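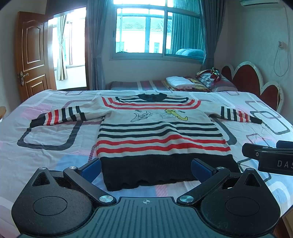

Hand washing a jumper takes 90 minutes at most, and most of that is waiting for it to soak. Start by checking the care label. If it says dry clean only, stop there. Dark dye next to pale yarn is the main risk, so a cream jumper with black and red-orange stripes, like the one laid out on the bed, needs a colour test before it goes anywhere near a full basin. Press a damp white cloth against one of the darkest stripes for a minute. If colour comes off on the cloth, use cold water only and skip the soak.

What you need
A clean basin or sink
Wool wash or a mild liquid soap
Two large towels
A tape measure

Step 1: Measure
Note the width across the chest and the length from collar to hem. Write both down. You will need them in step 5.

Step 2: Wash
Fill the basin with cool water and add a capful of wool wash. Turn the jumper inside out, push it under and leave it for ten minutes. Press it gently a few times. Do not rub, even at the cuffs. Any printed design should stay on the inside throughout.

Step 3: Rinse
Drain the basin while holding the jumper to one side, then refill with water of the same temperature. Repeat until there are no suds. Tap water in Zeludside is hard, and I usually need one more rinse than the bottle suggests.

Step 4: Remove the water
Lift the jumper with both hands underneath it. Lay it on a towel, roll the two up together and press along the roll. Do not wring.

Step 5: Shape and dry
Turn it right side out and spread it on the second towel, with the sleeves straight out from the body. Ease it back to the measurements from step 1. Keep it away from radiators and direct sun. Turn it over once the top feels dry. Thick knits can take 2 days.

Storing
Fold it and keep it in a drawer. Hangers stretch the shoulders.

Next in this series: removing bobbles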